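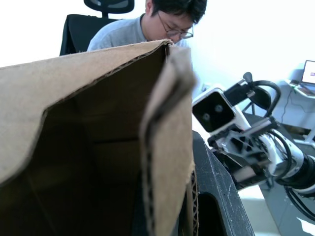 Cesine – Umdale site
Two-arm box station, Gretar project
Safety inspection checklist with comments
Form 1479
Inspection date: 9/1/22
Previous inspection: April
Station log at start of inspection: 2755 boxes since commissioning
Result codes: OK / ACTION / OPEN (decision needed from site management)

Scope. The checklist covers the station in normal working hours with an attendant present. Maintenance with covers off has its own form. Comments from attendants were taken at the station during the shift and are given without names.

SECTION 1. WORK AREA

1.1 Floor clear on the attendant side – OK
Offcuts and tape backing are now swept at each handover. In April they were left until the end of the day.

1.2 Chair suitable and in good order – OK
The April form assumed a standing job. Under hand packing it was one. Attendants now sit for most of the shift, and the item on anti-fatigue matting has been replaced by this one. Casters roll freely, the backrest locks, and the seat height adjusts through its full range.

1.3 Attendant can push back from the table without obstruction – OK
Tested with the chair at its closest position. Keep pallets out of the space behind the chair.

1.4 Seated position relative to reach of both arms – ACTION
The risk assessment places the attendant outside the reach line at all times. In practice attendants lean in over the box to see whether the bottom flaps have closed. One said: "I can't tell from back here, so I look." The reach line has to be redrawn to match the work, or the check has to be done another way. Until then, pause before leaning in.

1.5 Lighting and glare – ACTION
The far side of the room is very bright in the morning and the inside of a deep box is hard to read against it. Blind to be fitted. Recheck at next inspection.

SECTION 2. ARMS AND GRIPPERS

2.1 Arm mountings tight, no movement by hand – OK
Both arms.

2.2 Gripper joints free of cardboard dust and fiber – ACTION
Dust found in the joints of the right gripper. Brush out at the start of each shift. Do not use compressed air near the camera lenses.

2.3 Cable loops clear of moving joints through full travel – OK
The right arm was run slowly through its full range while the loops were watched. One tie had slipped and was reset. Attendants should report a loop that hangs lower than usual and should not retie it themselves.

2.4 Camera lenses clean, camera mounts secure – OK
Cloths are kept in the drawer. Paper towels scratch the lenses and are not to be used.

2.5 Wear marks on housings recorded – OK
Scuffs are surface only. No cracks. Enter new marks on the diagram at the back of the Menon manual with the shift noted beside them.

2.6 Speed limit active with attendant present – OK
The setting matches the commissioning sheet. Two attendants consider the limit too low and one considers it too high. The setting stays as it is.

SECTION 3. BOXES AND MATERIALS

3.1 Boxes opened and set down as in the work instruction – ACTION
Flaps should be folded fully outward before the box is placed. Half-folded flaps spring back into the path of the gripper. Packers who moved over from the hand line tend to leave them upright, which was correct on that line. The instruction needs its own paragraph on flaps – at present they are mentioned only under storage.

3.2 Torn or frayed edges – OK with comment
A frayed edge is no reason to reject a box. Reject if the tear runs past the crease, or if the wall bends under light pressure of the hand.
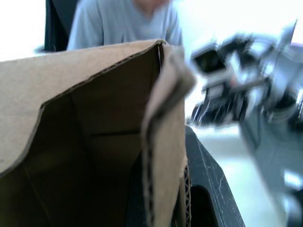
3.3 Attendant's hands outside the box while an arm is moving – ACTION
This is the item that has changed most with the station. On the hand line, hands in the box were the job. Here the attendant watches, and steps in when a box is skewed or an item has caught on a flap. The urge to straighten something is strong, mainly with attendants who packed for years. Retraining should have each person practice the pause button until it comes before the reach. Reading the instruction and signing it is not enough.

3.4 Gloves – OPEN
Cut-resistant gloves were compulsory on the hand line. The present instruction does not mention them. Attendants still handle raw cardboard edges when loading. Decision needed.

SECTION 4. STOPS AND CONTROLS

4.1 Stop button within reach of seated attendant – OK
Tested from the chair with either hand.

4.2 Both arms halt on one stop – OK
Tested during a lift and during a return move. Neither arm dropped its item.

4.3 Restart requires a deliberate action – OK
Clearing the stop does not start motion. The attendant must confirm separately.

4.4 Work screen placed so that reading it does not mean turning away from the arms – ACTION
Raised by attendants on both shifts. A bracket has been requested.

SECTION 5. THE JOB ITSELF

This section is new since April. It was added at the request of the shift representatives.

5.1 Rotation between station and other duties – ACTION
The rota allows a whole shift at the station. Attendants report less strain in the shoulders than on the hand line, and more tiredness of the eyes and neck. Rotation at each break is recommended – the hand line still has room for it.

5.2 Attendant knows what to write down after a stop – ACTION
Log entries vary from a full account to the single word "jam". A short form with tick boxes will be drafted.

5.3 Attendant can refuse to run the station if unsure – OK
Confirmed by attendants and by the shift lead. It has been used twice, both times for a noise in the left arm. No fault was found on either occasion and no mark was made against the attendant.

5.4 Grade and job title match the work – OPEN
Attendants are still listed as packers. Referred to site management.

Station may continue in use with the actions above. Items 1.4 and 3.3 to be closed first.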